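Labeling small drawers in a shared craft room
Posted in Home Storage

Abena Sowah
Our sewing room keeps more than 2,000 buttons and snaps. Paper labels peel off the clear drawers within weeks. Which labeling method is recommended?

Shih-chieh Yeh
Members are advised to wipe each front with rubbing alcohol and let it dry before applying a vinyl label. Handwritten labels should be replaced every November.

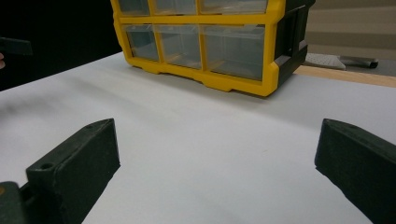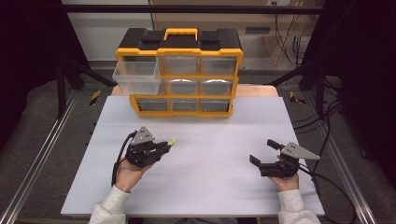
Drawer organizer with yellow frame and clear drawers

Braditz
Tape one sample button inside each drawer – no label required. Glue is not advised.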